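House Rules for Working Around the Robots: A Gallery

August
By Sveva Cirillo

When we moved our humanoid work into the carpeted room at Gemico, we had a single page of rules taped to the door, and I'm fond of that page even now. It has grown to 14 rules since then, most of them added after somebody said "wait, should we be doing that?" over coffee. Tatsuya Aoki keeps the master copy, and he's very patient with those of us who keep suggesting new wording! I've put the rules about hands and clothing on this page, with a few notes from the floor.

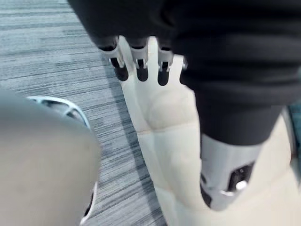
Rule 9: mind the fabric near the fingers. Black cloth lies over the bases of the fingers here, with the dark fingertip pads showing below its edge. Before any hand motion, look at where the cloth ends and make sure every joint that's going to move has room to do it.

Notes that go with Rule 9

Stop first, then reach. If you want to straighten a sleeve or a cover, call out "hands in," wait for the operator to answer, and only then put your own fingers anywhere near the joints. Our friends at Kettunen use a different phrase, so please agree on one when they visit — we had a confusing morning over that.

Look at the wrist as well. Cloth likes to creep toward the cuff, and we ask for a quick check there every 200 hand cycles, plus a proper inspection at 300. Write both in the log, even when there's nothing to report.

Suggestions for the next revision can go to Tatsuya or to me.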